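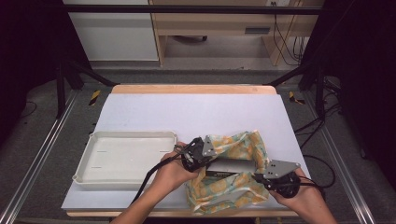 关于我们

Vitorel 做的事情很窄：替别人采集机器人学习用的操作示范。我们不卖机器人，不训练大模型，也不承诺哪台机器看完我们的数据就会叠衣服。行业里这类承诺已经够多了，我们自己也听过不少，兑现的没见到几个。

公司的前身是 Doltton 的一个内部小组，当时的任务是验证一个流行说法：只要示范足够多，策略自然会学会。我们采了一批，训练了，测试了，结果很一般。后来把数据翻出来逐条重看，发现问题多半出在采集这一头。同一块布，有人先拉角，有人先压中间；有人夹住以后停两秒再动，有人一口气做完；任务说明写的是“整理”，每个人理解的整理都不一样。这样的数据再多一倍，也只是把含糊多抄了一遍。小组独立出来以后，这个判断没怎么变过。

现在的做法

操作员双手各握一只手持夹爪，直接在台面上完成任务。相比遥操作整台机械臂，这样快，手感也自然一些。代价是人手能做到的姿态，机械臂未必够得着，这个差距不会因为夹爪长得一样就消失。客户问起，我们会把这一条放在报价前面讲。

布料是我们做得最久的一类。布会皱，会滑，会挡住下面的东西，夹爪一松，形状又变了。布和扁平硬物放在一起的任务更麻烦：两边的力稍微不一致，要么布被扯走，要么硬物歪掉。市面上的演示视频喜欢拍叠得整整齐齐的最后一秒，我们更关心中间那十几次犹豫。

每个任务先试采 100 条，不收费，也不进正式数据集。试采的目的是看任务说明有没有写清楚。按我们的经验，第一稿说明几乎都没有写清楚，包括我们自己写的。说明改定以后才开始计数。

一些数字

Panden 是我们目前最大的布料操作项目，共录制 3,725 条示范，复核后交付 2,676 条。差额都是我们自己剔掉的，原因包括夹爪位姿跟踪丢失、开始和结束标记错误、操作员中途改了做法，以及一批事后才发现初始摆放太整齐的记录。最后这一类争论最多，因为动作本身没有毛病。我们的看法是，布每次都从差不多的样子开始，学出来的东西到了别人桌上就很可疑。

有同行说这样的剔除率太浪费。也许吧。我们还没有足够的对照实验来证明剔掉的那部分一定有害，只知道留着它们的时候，很难解释模型为什么失败。被剔除的记录会单独保存，客户要的话可以一并拿走，附剔除原因。

复核怎么做

每条示范由 3 个人分别看过，其中至少一人没有参与采集。意见不一致的不投票，回到任务说明去查，查不到依据就改说明，再把受影响的记录重看一遍。流程很慢，二月份有一个项目因此晚交，我们照合同赔了。

自动筛查也用，主要抓时间戳错位和传感器断流。至于用模型给示范打“质量分”，我们试过两种方案，分数和人工判断对不太上，暂时没有放进正式流程。

地点

采集和复核都在 Siliņa 工作区完成，操作台固定使用，不与其他部门混用。欢迎客户到现场看一个完整的采集时段，包括重来的、做坏的和换布的时间。只想看十分钟演示的，我们一般建议先看原始记录。

我们不接的活

没有失败样本要求的项目，我们会先问为什么。要求“动作看起来流畅”却说不清任务目标的，不接。要求在验收前按测试场景补采的，也不接，那是在给考试漏题。

另外，经常有人问多少条示范才够。我们不知道。给得出确切数字的供应商，请让他们说明是哪个任务、哪种夹爪、在谁的桌子上测的。

合作咨询

来信请附任务说明的草稿、目标末端执行器的型号，以及你们打算怎么判断学会了没有。第三项空着也可以，我们会从这一项开始谈。

站内搜索 请输入关键词 搜索

最后更新：二月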